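two-arm-cell-budget
README, last touched 4 February 2019

Hi! I keep our shopping list for the two-arm cell in this folder, plus the spreadsheet behind it, so that whoever plans the next one doesn't have to dig through my inbox. I'm Florencio Olmedo, I do the ordering, and Rok Kos argues with me over the numbers (he usually wins).

What's in the folder

budget.csv – one row per item, with supplier, quantity, lead time and who signed for it
quotes/ – PDFs from Sundmont and Barrios, old ones included
spares.csv – fingers, cables, wrist camera mounts

Things I'd do differently

Order fingers early. We use the same dark angled pair on both arms, and I only put 6 spare pairs in the first plan. Make it 16! Sundmont took about 20 days on the last batch, and holding a long part between two grippers is exactly the job where you don't want to swap in something that almost matches.

Price the second arm as a full arm. I had it down as an "add-on" and forgot the mount, the second controller and the extra floor space (sorry, Rok).

Leave 40 percent of the Filtus line unspent until the first parts run. Ours went on cable guides, all of it, and I'm still a bit sore about that.

Still open: the Arnamix service contract. Their quote is in the folder, unsigned – ask me before you copy that row into a new plan.

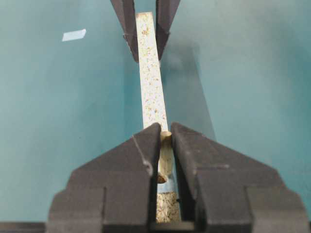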